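Kikelo House Guest Lodging: Progress Report to the Lustia Fund

Prepared by Eilidh Tosh, project manager
Period covered: January to the end of June

Summary

The grant was awarded to reopen the upper floor of Kikelo House as low-cost lodging for families with a relative in the hospital at Rastby. As of the end of June, the upper floor is open, five of the planned rooms are in use, and we have provided 183 nights of lodging. We are behind on the laundry room and slightly under budget overall. The rest of this report follows the headings in the grant agreement.

Building work

The roof over the east side was finished in February. The contractor found rot in two rafters, and replacing them added nine days to the schedule. The cost was covered by the contingency line and we did not need to ask for more.

Plumbing on the upper floor passed inspection on the second visit. The first visit failed us on the venting in the shared bathroom. The plumber corrected it at no charge. Water pressure in the end room is still low in the mornings, and we have asked for a quote on a booster pump.

The laundry room is not finished. The floor drain was set too high and the concrete had to be broken out and poured again. We now expect to have the washers hooked up by September. Until then, sheets and towels go out to a commercial laundry in Roy twice a week. This is costing more than doing the work in-house and is the main reason the operating line is over (see Budget).

Lodging

Referrals come from the patient services desk at the hospital. Most families stay three or four nights. The longest stay so far was 22 nights, for a mother whose son was in intensive care. Guests pay what they can on a sliding scale, and no family has been turned away for lack of money. Six families were turned away because we were full, all of them in May and June.

We changed the check-in time in April. It was 3 p.m., which did not suit people coming straight from an early admission. Guests can now leave bags from 8 a.m. and have their room by noon if it was empty the night before.

We asked departing guests to fill out a short comment card. The kitchen gets the best comments. The complaints are mostly noise from the stairs and the distance to the bus stop. We have put carpet on the stairs. The bus stop is a matter for the county, and we have written to them.

Staffing

The part-time housekeeper started in March at 20 hours a week. The night desk is covered by two people on alternating weeks. One has given notice and will leave in August, and the position has been posted. All staff have completed the hospital's privacy training.

Budget

Spending on furniture and bedding came in $600 under the approved amount, mostly because a closing motel sold us its nightstands and lamps. Outside laundry has cost $1,291 against nothing budgeted. We are asking permission to move the furniture savings to the operating line, which would cover part of the overage. The balance can come from guest contributions, which are a little ahead of the forecast. A full statement is attached separately.

Rooms and supplies

Each room has a bed, a chair, a nightstand and a lockable cupboard. Linens are changed between guests and once a week for longer stays. We bought three sets per bed, and with the laundry going off site this has turned out to be one set too few. More fitted sheets are on order. Pillow protectors were left out of the original list by mistake and have been added. 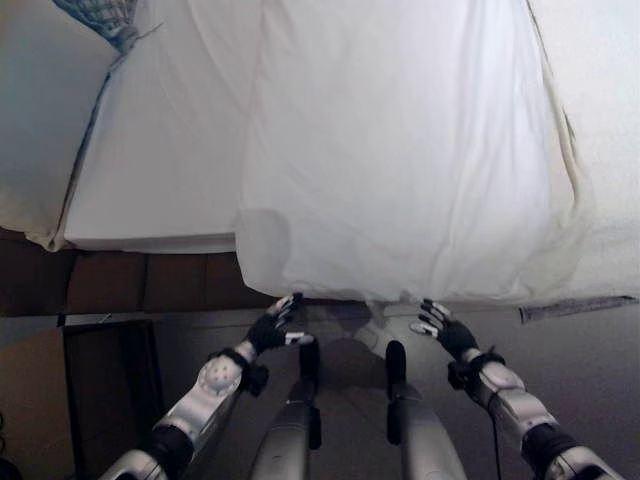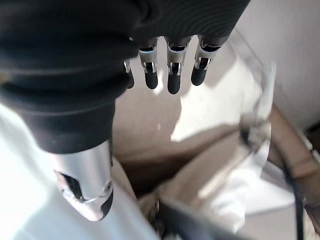

Storage is tight. The closet on the landing was meant for cleaning supplies only, and it now holds spare blankets and paper goods as well. Once the laundry room is finished, the shelving planned for its back wall will take most of this.

Plans for the next period

Our first job is finishing the laundry room and ending the contract with the outside service. After that we will furnish the last two rooms – the beds are already paid for and are being held by the supplier until the paint is dry. We also want to meet with the hospital before the fall about how referrals are handled on weekends, when the patient services desk is closed and families have been calling the house directly.

We would welcome a visit from the Fund any time after the September inspection. Please let us know by the end of August whether the budget transfer is approved, so that it can be entered before the quarter closes.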